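Old desktop with green board, worth stripping or keep it going?

Started by aldale_tinkerer, 29th September

aldale_tinkerer
Evening all. I've got an old desktop on the bench that came out of my uncle's back office in Pundanard, and I can't decide whether to save it or pull it for parts. It's one of those big green boards with plenty of room to work in, and the fans spin up fine but I get no picture at all (tried two monitors and three cables, so it isn't that!). I've had the side off and the cooler's off too, so I thought I'd go through it bit by bit and you lot can shout at me where I'm going wrong.

1. Memory
I started at the slots. There's a blue module in the top one and the pair straight under it are empty, so the next job is trying it lower down with the latches properly clicked home. The manual I found online was for a slightly different board, naturally.
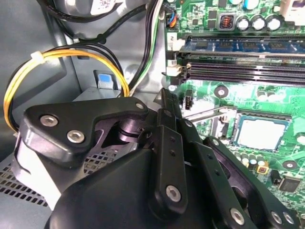
2. Processor
I don't want to lift this unless I must. I paid 90 for the whole lot with a printer thrown in, so it's no tragedy if it dies, but I'd feel daft bending something on a machine that might only need a battery.

stona_bench
Battery first, always. They cost next to nothing and a flat one can make these old things behave very oddly. Then the memory, one slot at a time, and leave the processor till you've run out of other ideas.

mrs_talpur
I'd disagree with that order, sorry. If the cooler's already off then have a look at the chip now, while you can get at it. You'll have to clean it and put fresh paste on before it goes back together in any case, so why do the job twice?

stona_bench
Because every time somebody on here lifts a processor for a look we get a thread called "bent pins help". I've got a drawer of boards that started out as a quick look.

aldale_tinkerer
Ha, fair. I've had a go at the battery and there's no change, still a blank screen. There's also a little red block of switches on the board near the capacitors, and I haven't touched those, because I've no idea what they were set to from new. Does anyone know if they're worth fiddling with? The processor's still sitting in its socket for now.

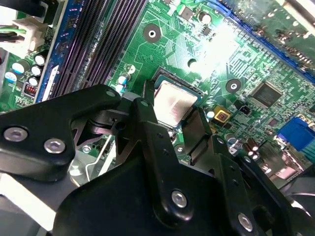

Naheed Tarar reckons you should leave the switches well alone until you've got the right manual. On a lot of older boards they set the speed, and if you forget how they started you've made yourself a second fault to chase. Write the positions down on a bit of masking tape and stick it inside the case.

mrs_talpur
Agree with Naheed on the switches. Still think you should check the chip.

pundanard_pete
Am I the only one who'd just strip it? Something that age uses a fair bit of power for what it does, and you can get a decent second-hand desktop for 100 if you're patient. Sell the memory and keep the screws.

aldale_tinkerer
I know, I know, but I like having an old one for the scanner software, which won't run on anything newer. If it were going to cost me 300 I'd bin it tonight! Anyway, I'm coming round to mrs_talpur's way of thinking. I've moved the lamp over and had a closer look at that corner, and I'll do the processor next with a clean cloth down and the screws in an egg box.
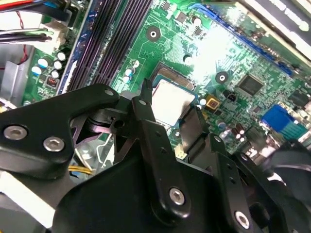 The processor and its socket, with the memory slots up to the left.

stona_bench
On your own head be it. Lever straight up, don't slide the chip about, and touch bare metal on the case before you go in.

mrs_talpur
And check the small power lead for the processor is pushed right in, if yours has one. I once spent a whole evening on a dead board and it was only half seated.

aldale_tinkerer
Will do both. I'll post again when I've got it back together.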